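Kindstead opens bookings for small-group walks in northern Spain

Travel company Kindstead has opened bookings for its new walking holiday in the north of Spain, which will run for the first time in September. The trip takes 11 nights and goes from the coast to the mountains, with stays in small family hotels. The longest day on foot has a climb of 700 meters.

"Many of our guests asked us for a slower trip, with time to sit down for lunch," said Begoña Casado, who planned the route together with Eusebio Mosquera.

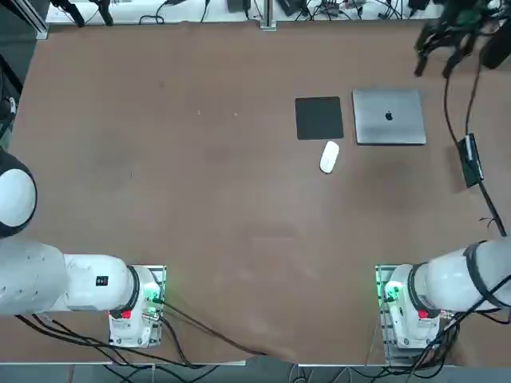 Luggage is carried by van between the hotels, and breakfast and most dinners are included in the price. Guests who do not want to walk every day can travel with the van to the next village. A local guide, Aitana Echevarría, will stay with the group from the first evening until the last.

Bookings made before 26th April receive a free extra night at the end of the trip.

We use cookies to improve your visit to this site. Accept all | Manage settings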